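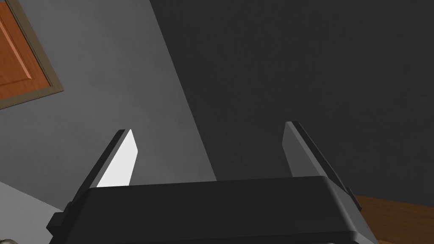 Regional Courts and Public Safety Board
Topic: Sentence in the Cornum warehouse burglary

Stustora_Records
Posted 2018-05-13
Members are advised that the defendant in the Cornum warehouse burglary has been sentenced to 34 months. The plea was entered in April. Restitution to the owner, Munshi Freight, remains to be set.

harborclerk
The charge sheet listed 93 stolen items. Does the plea cover all of them?

Stustora_Records
It does not. The plea covers 70. The remaining counts were dismissed under the agreement.

plainview7
I must object to the outcome. The defendant had 2 prior convictions for the same offense, and a term of this length does not reflect them.

harborclerk
With respect, the prior convictions were placed before the judge and are addressed in the written order. Members should read it before commenting on the length of the term.

plainview7
I have read it. The order mentions them in a single line. My objection stands.

Trerkar Resident
Will the restitution hearing be open to the public? Several tenants at the Trerkar site lost property in the same break-in and have received no notice.

Stustora_Records
The hearing is open. Tenants who have not received notice should write to the clerk of court and quote the case number shown on the police report.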